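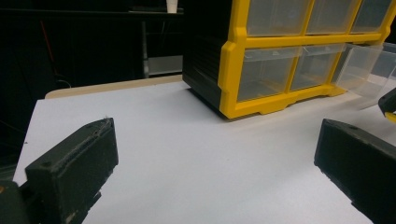
## 4. 収集作業のルールをどう決めたか

さて、ここからは私がこの論文でいちばん書きたかった話です。手持ちグリッパでの教示データ収集については、ハードウェアや学習手法の報告ならたくさん見つかるのに、作業者が毎朝なにを確認して、どんなときに記録を捨てるのかという話になると、とたんに資料が減ります(私の探し方が悪いのかもしれませんが)。そこで、Nivdaleの作業室で使ってきた取り決めを、うまくいかなかった版も含めて載せておきます。社内では「Sulach規約」と呼んでいて、いまのものは第三版です。

### 4.1 始める前の確認

初版の規約は確認項目が20もありました。気合いを入れて作ったのですが、まあ、守られません!私自身、金曜の夕方には半分くらい飛ばしていました。第三版では、次の項目だけを残しています。

- 指先の傷とほこりを見る。擦れ跡は記録簿に書くだけでよく、表面が欠けていたら交換する。
- 指を全開にしてから全閉にし、左右の先端がそろうか確かめる。
- 引き出し式の部品ケースは、脚がすべて天板に載った状態で置く。
- 各引き出しの開き具合を、開始状態として記録簿に残す。

最後の項目は、あとから足したものです。透明な引き出しは、少しだけ開いているのか閉まっているのか、映像からだと意外なほど判断に迷います。図1のように一つだけ途中まで引き出されている配置なら、まだ見分けやすいほうです。黄色い枠より手前に出ているかどうかを目安にできますから。困るのは数ミリだけ浮いている場合で、注釈担当の二人に同じ映像を渡しても、答えが割れることがよくありました。

**図1** 引き出し課題の作業場所。手前は開いた状態のグリッパの指、奥は黄色い枠の部品ケース。

### 4.2 連続作業の上限

一人が続けて作業する時間は60分までとし、そのあと20分の休憩を入れます。短すぎるという声もありましたが、長くやると手首の角度がだんだん寝てきて、引き出しの縁に指を当てる位置がずれていくんですよね。本人はまず気づきません(私も録画を見返して驚きました)。休憩明けには、4.1節の全開と全閉の確認をもう一度やります。

### 4.3 捨てる基準

記録を破棄する条件は、収集を始める前に文書にしておくべきだと強く思っています。Killivnessでの予備収集ではこれを後回しにしたせいで、1,162件の記録を最初から見直すことになりました。正直、あれは二度とやりたくないです。

第三版では、ケース本体が動いてしまった記録、指以外の部分が引き出しを押した記録、対象の引き出しを取り違えた記録を破棄の対象にしています。一方、つかみ損ねてやり直した記録は残し、「再試行」の印をつけます。ここは共同で収集しているDağdelenの拠点と意見が分かれたところで、向こうは当初、やり直しもすべて捨てていました。何度か話し合って、いまは両拠点とも残す方針です。

破棄の判断は、その記録を取った本人にはさせません。自分の操作にはどうしても甘くなるか、逆に厳しくなりすぎるかで、私の場合は完全に後者でした。判断に迷う記録は「保留」に入れておき、週に一度、両拠点でまとめて見ます。保留のまま残った記録の扱いは第三版でもまだ決まっておらず、本論文の学習用データからは外してあります。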